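4.2 What the operators told us about their days

We had expected, going in, that most of the talk at Brorkiteo would be about the robot's speed, and it was a pleasant surprise to find that people mainly wanted to talk about their chairs, their lunch breaks and each other. Before the Rutero software was brought in, two operators shared each table. One guided the arm through a task while the other put the items back in place, and there was a good deal of chatting in between (Sabine Hagedorn, who sat in on the interviews, remembers hearing more about grandchildren than about grippers!). Now the arm does most of the repetitive moves by itself, and a single operator looks after two tables, stepping in when a grasp fails or when the layout needs changing.

Of the 21 people we interviewed in November, the older hands were the quickest to say that their wrists and shoulders felt better. They were also the ones who missed the company. One woman said that she used to go home tired and cheerful, and that these days she goes home rested and a little quiet. We have thought about that remark a great deal.

The work that remains is fussier than it sounds. Toy kitchen items and cookware, such as those in Figure 2, have to be spread out differently from one run to the next, and the operators have strong and rather charming opinions on what makes a fair layout. 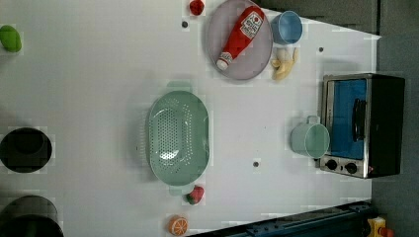 Figure 2. A tabletop layout with toy food, a colander and a toaster oven, from above.

Dong-hyun Wi, the shift lead, lets each operator choose the layouts for the day, and several people named this as the part of the job they would least like to lose. At the Kwak site the software picks the layouts, and operators there described themselves more often as watching than as working. We return to this difference in Section 5, together with the scheduling records from both sites.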